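Subject: Re: [floor-list] boxing bench, who does what from Monday
From: Theano Fragkou

Zacharopoulos wrote:
> Can someone tell us plainly what happens to the 2 of us on
> boxing once the arms are doing trays? Roster for August still
> has our names on it but the hours column is blank. Also is the
> Rater bonus still per box, cos if so I'm cooked.

Quick one, on my break. Hours stay as they are, I rang Ternano and got that much. Blank column is payroll being slow – will chase.

What changes is the job. Boxes and trays go to the arms, you two move to checking and rework. Less reaching, which my shoulder would of liked six years ago. More standing about waiting though, and I've told them that's not a rest break so don't let anyone write it down as one.

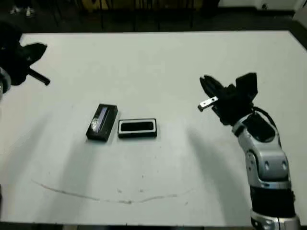

Bonus is the messy bit. Per box makes no sense if you're not the one boxing. I've asked for a flat rate worked out on the old target, some 1000 a shift. No answer yet. Don't sign the new Rater sheet till there is one, pls.

Training is 4 hours, paid, at the Trutarura site. Carpool from the servo at 6 if you want a lift, tell me by tonight. Labels questions to the day lead, I dont know the answer.

Back on the line, more later

Theano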